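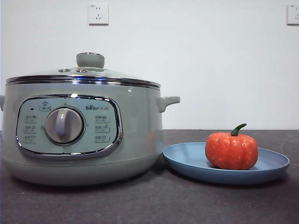 Seit Juli benutze ich das Körperöl von Erkudura, 135 ml in der Glasflasche. Abends kommen 2 Pumpstöße auf die noch feuchte Haut, mehr braucht es nicht. Auf der Küchenzeile neben dem grünen Topf mit dem Glasdeckel war es mir zu warm für das Öl, jetzt liegt es im Schlafzimmer in der Schublade. Der Duft ist schwach, etwas Mandel.

Suche Suchbegriff eingeben Suchen

Die Lotion von Waltamness hatte ich vorher. Sie zieht schneller ein, an den Schienbeinen spannte es bei mir aber schon am nächsten Mittag wieder. Der Nachfüllbeutel mit 770 ml reicht dafür lange – ich habe noch einen Rest.

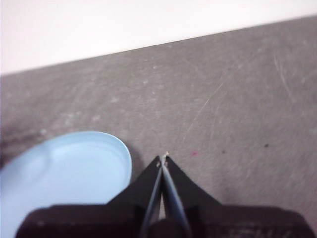
Anwendung im Gesicht

Im Gesicht nehme ich das Öl nicht mehr. Nach einer Woche hatte ich Pickel am Kinn, seitdem wieder die einfache Creme aus der Drogerie in Vandport.

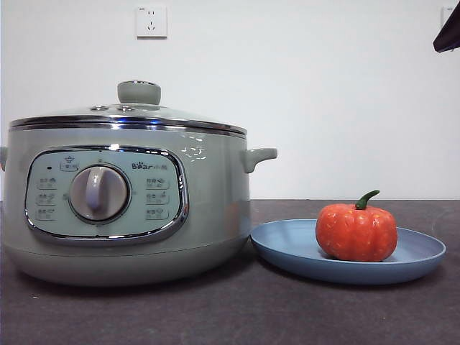
Leclerc schrieb mir dazu, bei ihr sei es umgekehrt gewesen, im Gesicht gut und an den Armen zu fettig.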